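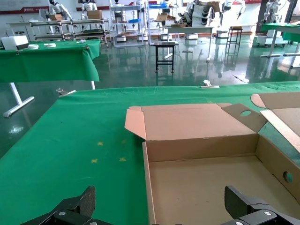
Week two of comparing gripper pads at Manolakis. Same arm, same wrist camera, two sets of fingertips: the stock Tikbridge pads and the softer ones from Pillurard. I'll post notes as I go.

12 shares · 4 comments

The Tikbridge pads hold cardboard fine if the flap is flat. Once the flap sits at an angle, one fingertip touches first and pushes it away before the other one closes. I slowed the close speed and that fixed most of it.

The Pillurard pads grip earlier and let go later. Good for flaps, bad for anything you want to drop cleanly. They also pick up dust, so I wipe them every 9 runs.

Print | E-mail this

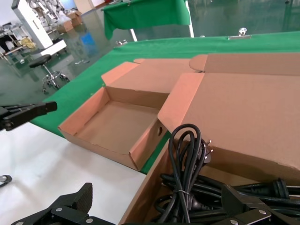

Cords are the harder test. A carton wall stays where you left it, and a coil doesn't. With power cords like these, looped tight and held with a twist tie, I aim for the loops that stand up and stay away from the plug. The prongs stick out of the coil and will catch on a flap if you lift at the wrong angle. The round hand hole in the front of the empty box is another place I don't want a fingertip to end up.

Weidong Kong asked if the camera can see past the fingers. Mostly – they cover the bottom corners of the view, and I mask those out before anything goes to the Camon controller.

Grip force is still set by hand. At 3,800 on the controller scale the stock pads hold a coil. The soft pads do it at less, but I haven't found the low end yet.

Next up is swapping the pads left to right to check for uneven wear. I want both sets done before August.

9 shares · 4 comments

We use cookies to improve your experience. Accept | Settings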